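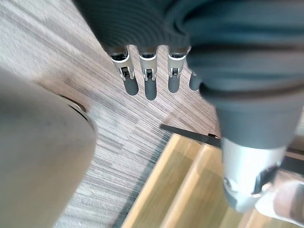
2 min read

Two readers asked how troop rotation affects supply at a small mission camp, so this is a short version of my notes from Plavov.

A rotation has two parts, the advance party and the main body. The overlap between them is the problem. In June the camp at Plavov was feeding both the outgoing and the incoming company for six days, on a ration order sized for one.

Nuwan Sarkar, who ran stores, had asked for an extra 3000 meals. The request went to the depot at Bredthorpe on the wrong form and sat there. Reserve stock covered the gap – barely.

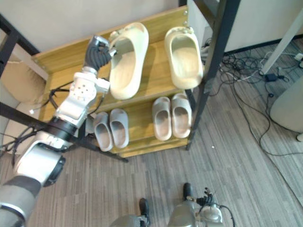
What I would change

Tie the ration order to the flight list. If the list moves, the order moves with it. Areeba Memon tried this at Flotton and the paperwork got shorter. I have asked her for the template and will post it when she clears it.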